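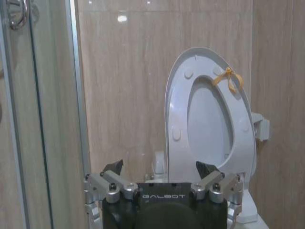
4.3 Checking the perception output before you enable seat tasks

Rulside ships with a surface segmenter that the release notes call bathroom-ready. Treat that as a claim to test. Do the steps below with the arm disabled.

1. Open the wrist view in Plaretti and park the gripper low and in front of the raised seat, with both fingertip pads visible.

2. Turn on the mask overlay. You should get separate masks for the seat ring and the lid behind it. Both are pale, both are oval, and the segmenter likes to merge them. If you see one mask, lower the merge threshold from 241 to 200 and reload.

3. Check the glass shower door. Depth on clear panels is mostly guesswork. Draw a keep-out box by hand over the door and its handle, even if the planner says it has found them.

4. Check the glossy tile. A ceiling light reflected in the wall can come back as a hole in the depth map. Filling holes hides the symptom, so leave the filter off until you finish step 6.

5. Click the orange-yellow band tied on the seat ring. The color tracker will lock on to it right away and report high confidence. Do not read much into this. It is the easiest target in the room.

6. Hide the color channel and run the seat pose estimate 30 times. Save the log.

Note: The score shown in the corner of the overlay is the segmenter grading itself. It does not go down when the pose is wrong. Compare poses across runs instead.

Caution: Do not let the planner close the seat using the default contact model. It treats the seat ring as one rigid plate and ignores the bumper pads on the underside.

Caution: The paper holder on the side wall is missing from the Umau collision map. Add it yourself before any move to the right.

If the poses in step 6 still jump between the ring and the lid, stop and send the log to Teresa Conneely. Retraining on your own captures is covered in 4.5, though we have yet to see it fix this.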